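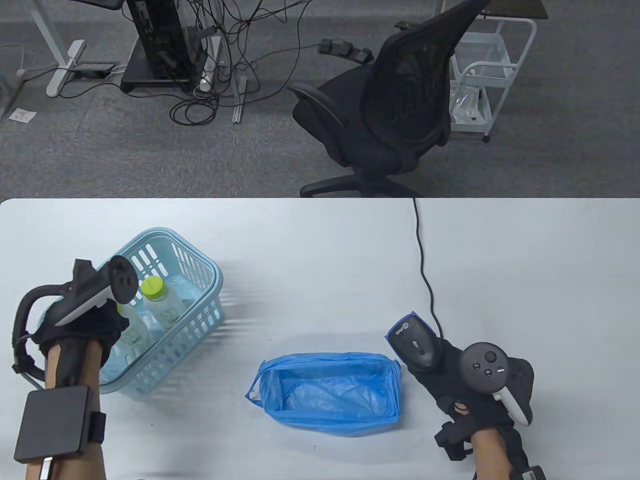
Tips for getting on with the Bodel teaching kit

I've had the Bodel kit on hire from Drovstead for 13 days now, and my notebook is full of scribbles, so I thought I'd type them up before I lose it. If you don't know it, you put on the gloves, do a job the way you normally would, and the kit records your hands so a robot arm can learn the same job later. My job is packing shopping: scan it, bag it, next one please!

Straps first. Do the forearm straps up before you pull the gloves on, as the buckles are horrid little things with gloved fingers. Bare arms are best. I tried it over a jumper in the cold snap and the box kept creeping round towards my elbow, and I lost a whole morning's recordings to that.

Give the cables some slack. I leave a nice loose loop at the wrist, enough that I can reach right across the table without feeling a tug.

Fold the top of the bag down before you start, like a cuff. It stays open by itself and you're not fishing for the edge with two fat thumbs (this works just as well at home with freezer bags and soup, by the way). Keep the shopping in a basket on the other side, tall bottles standing up, and you won't be chasing them over the table.

The scanner was my biggest headache. Vlasta Mikuš at Drovstead told me on the phone to turn the bottle to the scanner and keep the scanner hand fairly still – much better. My wrist stopped aching too.

Take a break every 9 recordings or so you'll get sloppy, and the robot learns your sloppiness along with everything else. I stop, gloves off, tea. Gloves get clammy! Turn the cuffs back and let them air overnight, never on a radiator.

Now the grumbles. The setup booklet has two pages on the gloves and hardly a word on calibrating, so do the calibration twice the first few times. The medium gloves come up small. And put the cables away at the end of the day, coiled and tied, or you'll be untangling them next morning like I was.

Would I hire it again? Yes, I've booked it for another go in February, in the large gloves this time.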